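Gas at the Wallcombe pitches: your questions

I look after the seasonal pitches at Wallcombe and I get asked the same things about gas week in, week out, so I've finally typed up my answers. They're for caravans, campers and the big tents alike. Last updated 18 July 2018.

Do you sell gas on site?

Yes, from the hut next to the wash block. We stock Gounder bottles in the two sizes most people use. If you want something unusual, ring before you set off and I'll see if the Stusa depot can drop one in with the weekly delivery (they're pretty good, but they won't make a special trip for one bottle!).

Can I swap a bottle from another supplier?

Sorry, no. I can only take back the same make that I sell. I know it's a pain, I've got a couple of orphans in my own garage. Your best bet is to ask where you bought it, and hang on to the paperwork, as you might get some of your deposit back.

How long will a bottle last me?

Ooh, how long is a piece of string? If you only boil a kettle and fry the odd egg, a small one can see you through a good few weekends. Put the heating on and it's a different story. One of our regulars keeps a little notebook and got 37 days out of her last one, but she's out walking from breakfast till tea and she eats a lot of salad.

How do I know if it's open or shut?

Most valves close clockwise, same as a garden tap. Turn it gently until it stops and leave it there. Please don't lean on it or go at it with a spanner. If it feels stiff or gritty, bring it to the hut and I'll change it.

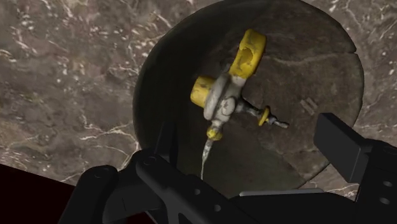
Yellow handle and grey valve on top of a gas cylinder.

Old paint doesn't bother me much, by the way. Bottles get knocked about and a few chips are normal. Deep dents, bad rust or a handle that won't turn are another matter, and I won't have those on the pitches.

I can smell gas. What now?

Turn the bottle off if you can get to it safely, put out any flames, leave the light switches alone, open everything up and get outside. Then ring me, whatever the time. I'd much sooner be woken up for nothing. Don't go hunting for a leak with a match, and yes, I have seen it done.

Can I keep the spare in the awning?

No, please keep it outdoors, upright, and away from drains and doorways. We allow 2 bottles per pitch, counting the one you're using.

Does gas work in the cold?

Propane does, butane sulks. If you're coming for our December opening, bring propane, and check your regulator suits it before you leave home.

Which regulator hose should I buy?

I use a Urix one on my own van and it's been fine, but any hose made for the job will do. Look for the date printed along it, and if it's cracked or you can't read the date, treat yourself to a new one. The hut has them by the metre, clips too. We shut for lunch between one and two.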